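Notice to the Residents of Stillholm

The Office of Waters at Stillholm gives notice that the well at Clatholm will remain closed through June. Residents are asked to draw from the upper cistern between 9 in the morning and noon, and to bring their own pails.

The Office has received 3,122 letters on the subject of the color. It regrets that it cannot answer each of them. The color is known. It was first entered in the register under the Chiriac administration, when the water at Clatholm ran yellow for one spring and the bakers sold a bread that kept for 300 days. No loaf from that period may be eaten, traded or displayed in a window.

Letters concerning the voices have been forwarded to the district seat at Voniron. The Office has no competence in the matter of voices.

Several residents have asked whether the water is still being examined. It is. The examiner's room on the second floor is kept locked at night, and the key is returned to the same hook each morning.
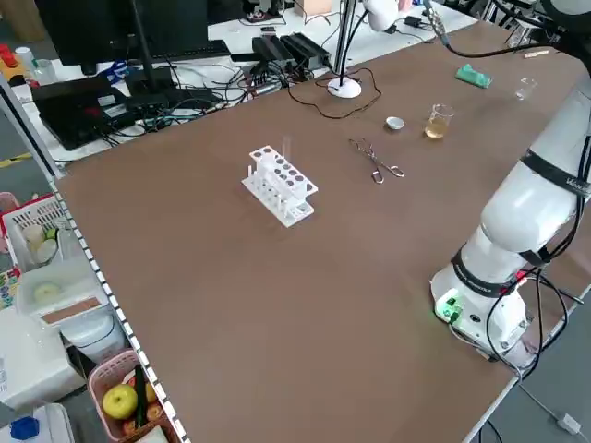
The examiner's report for the month runs to a single page and gives no opinion. It records that the sample stood in its beaker, amber-yellow, near a small white dish, and that a second beaker was kept empty for comparison. It records that the tongs were laid flat on the table. In the space provided for remarks, the examiner has written the word "listening" – and then, in a smaller hand, the hour.

The fee for a duplicate of the report is 900, payable at the counter. Residents who hear their own names at the wellhead are reminded that they are under no obligation to reply. Those who have already replied should come to the side entrance, where a clerk will take down what was said.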